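Galbraith House Residents' Meeting
Minutes, April

Held in the ground floor lounge, Adesville. Started 7:10 p.m.
Chair: Kanini Khaemba. Minutes: Yuk-lan Hsieh.

1. Minutes of the last meeting
Read and accepted. The date of the boiler visit was corrected.

2. Bedrooms and laundry 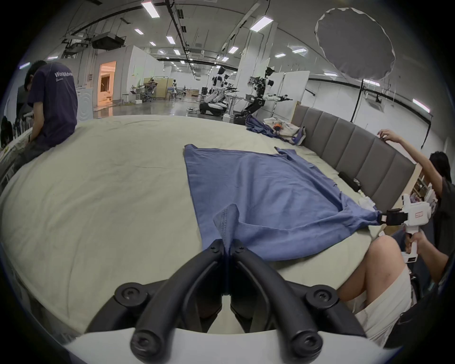
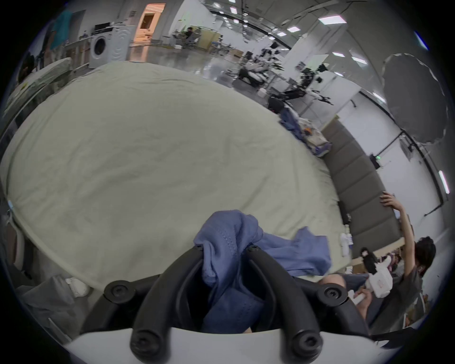
Yuk-lan reported on the bedrooms. Most residents are now folding on their own beds, as agreed in the winter, and the table in the laundry room is free again for sorting. She asked that beds be cleared before folding starts. The blue garment had the middle of the bed to itself, but further along there was a pile of navy, white and orange clothing against the gray headboard, and piles like that tend to get mixed back in with the clean wash. Kanini said the same happens in her room. Agreed that each resident finishes one pile before bringing up another.

The padded headboards were discussed. They collect dust between the panels and the vacuum brush does not get into the seams. Yuk-lan will try the narrow nozzle and report back. Small items kept along the bottom of a headboard should be moved by the resident before cleaning day. Cleaners will not move personal things.

Room 117 has asked for a second clothes rail. Approved, to come out of the furnishing money.

3. Dryers
Dryer 3 is still out of use. Trerkisow came to look at it and quoted 86 dollars for the part, labor extra. Kanini to call and get the full price in writing. Until then no washing is to be hung on the stair rail.

4. Bedding order
The quote from Nurkar for new sheets and duvet covers came in under the limit of 2000 dollars. There was a long discussion about color. Pale green was liked by some and others wanted white, which can be bleached. No decision. Samples to be left in the lounge.

5. Other business
The hall light by the back door has been replaced. A gray sock and two pillowcases are in the lost property box.

Closed 8:25 p.m. Next meeting in May, same room.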